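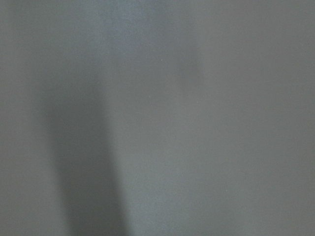 surska

Posted June 24, 2023
Good evening all. I am choosing a colour for our work table and I cannot decide. The matte grey looks calm when you are very close, but it takes every shadow. The other candidate is brown, which my light wooden cutting board already sits on. Drolville Timber asks 385 dollars for a new top, in either colour.

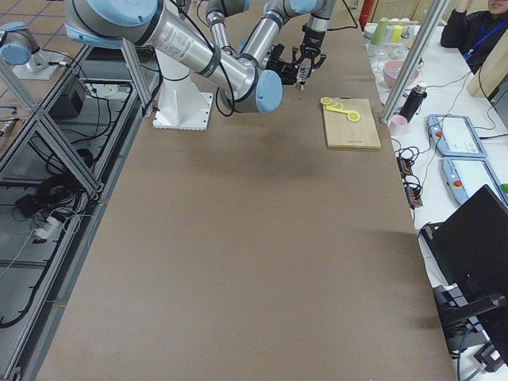 Light board and the yellow piece on brown.

niltville_89
Brown, for sure. The board stands out nicely on it. Are those yellow things measuring spoons? I have been hunting for a set in that colour since December.

ovenmitt377
I read them as lemon slices, with a handle. And I disagree on the brown – it is a heavy colour for such a big table. Grey is kinder to bright plastic.

niltville_89
Kinder, maybe, but duller. Crumbs show on my grey bench at home all day long.

surska
Thank you both. I let you fight about spoons or lemons! I am leaning to brown, but I will ask Drolville for a grey sample first.

ovenmitt377
Ask for two, one for each end of the table.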